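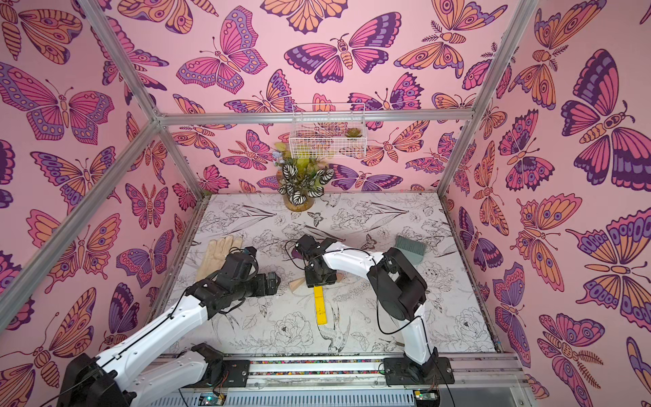 Muvbridge cell, both arms on the front rail, glove and brush out.

October, 4.15 pm. Went over the house rules for the two-arm cell again with Narendra Mathur, because the sheet we inherited from Grardale was written for one big arm behind a fence and half of it makes no sense for ours. I've been putting this off for ages and I'm rather pleased we got through it!

Speed first. We've agreed to cap jogging at 80 mm/s whenever the two grippers share the middle of the floor. Narendra wanted it lower still, but at that speed I can let go of the controls in plenty of time (tried it over and over with him calling stop). Anything faster has to be a saved program that's been run slowly at least 2 times beforehand, and whoever ran it puts their initials in the book.

Next, cables. Both arms have cable running along them, with a bit of slack looping off the right one, and I want that looked at before every session. Swing each joint by hand with the power off and watch the loop - if it catches or pulls tight, re-tie it. No tape, please. Tape was the Stokevgate way and we spent a whole afternoon picking the gum off.

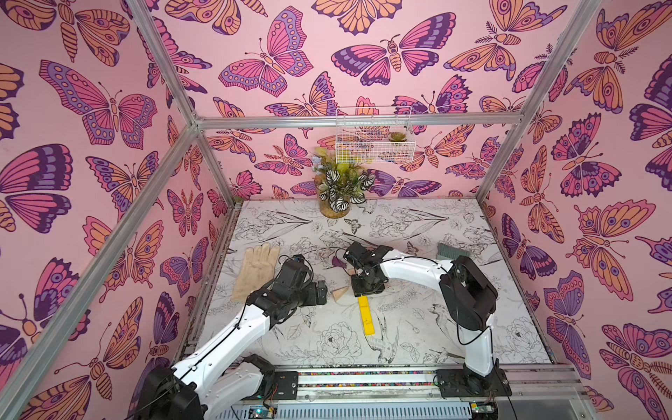 Things on the floor

The Grardale sheet says "area clear of loose articles", which is daft when loose articles are the job. New wording: only what's on the task list goes on the floor, and it's laid out before the arms are powered. The glove, the ruler, the wood and the brush are all on the current list. Limit is 8 pieces at once. If one slides out of reach, stop both arms before putting a hand in, even if only one of them is moving. I've broken this one myself, so it's going in capitals.

The plant at the back stays put and counts as a keep-out. I've asked for a margin round it in the software, same for the basket above, and Narendra is going to work out how big it needs to be.

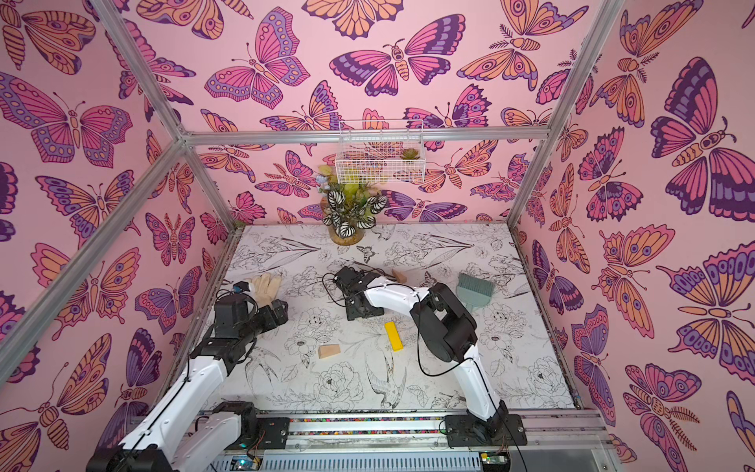 Still to settle: who's allowed to clear a fault. Nilsuwan's people do it with one person at the screen and one at the stop button, and I'd like to copy that, but it means no solo sessions after hours and there'll be grumbling. Narendra's typing up the draft tonight. I've got the cable check to write out properly, and the stop button label needs redoing.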